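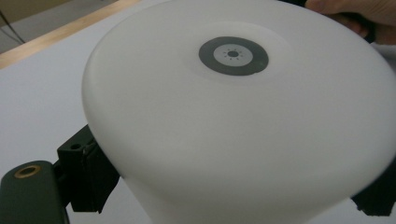
The first thing you learn about fell racing in Jokbridge is that the start line moves. It is supposed to be at the chapel gate. Some years it is at the bakery, because that's where the runners are, and once it was halfway up Olleck Lane after a misunderstanding with a cattle truck. The finish line has stayed put since the race began, mainly because it's painted on the pub wall.

I went up in August to watch the Olleck Round, 4 laps of a hill that most sensible people would climb once, for the view, and then drive home. Each lap gains 279 meters. Multiply that out and you have more climbing than I manage in a year, stairs included. The course record has stood for so long that the man who holds it now comes to the race with a folding chair and a thermos, and watches the leaders go by with the expression of a landlord checking for damp.

The person I had come to see was Erhan Uçar, who has finished second here five times. He is a plasterer by trade and runs for Ateş Harriers, a club with bright orange vests and no track, no clubhouse and, when I visited their evening session, no lights. They train on the road behind the cement works. "We know where the potholes are," Uçar told me. A minute later someone found a new one.

Uçar doesn't talk much about winning. He talks about descending. Anyone can suffer uphill, he says, and the suffering is fairly evenly shared. Going down is where races are lost, usually by people thinking. His own method is to look three strides ahead and hum. He wouldn't tell me the tune.

His problem this year was Doğukan Dönmez, who is 22 and descends like dropped shopping. Dönmez came to the sport from soccer, where he was a left back with Skarnenero's reserves until a coach noticed he was enjoying the warm-ups more than the matches. He has been running hills for two seasons. He had never seen the Olleck course before the morning of the race, and he studied it by looking up at it while eating a banana.

They went off at ten, from the bakery. By the top of the first climb the two of them were clear, with Uçar in front and Dönmez on his heels, and it stayed that way for two laps. I stood by the sheep pens with a crowd of perhaps forty and a dog that barked only at the leaders – it had clearly done this before. On the third descent Dönmez went past on the outside, through a patch of bracken that the locals all avoid. He came out the far side missing a good deal of skin and leading by 30 yards.

Uçar got him back on the last climb, slowly, the way you might overtake a tractor. At the summit they were level. What happened after that I can only report from the pub end, where we saw two figures appear above the wall, then one, then two again. Dönmez touched the paint first. Uçar touched it so soon afterward that the timekeeper looked at his watch, looked at both men, and wrote down the same time for each of them, with Dönmez's name on top.

So that's six second places. I found Uçar later on the bench outside, with his shoes off and a plate of sausages, explaining to Dönmez where he'd gone wrong on the second lap. Dönmez was nodding and taking the sausages. The prize was an envelope and a ham. The ham went home on the Ateş minibus, by arrangement, and I didn't ask what the arrangement was.

Entries for next year are open already. Up to 1,000 runners are allowed under the new permit, which caused some hilarity at the bar, given that this year's field would have fit inside it. Uçar has put his name down. Under "previous best result" the form leaves space for a single line, and he wrote "see last year's."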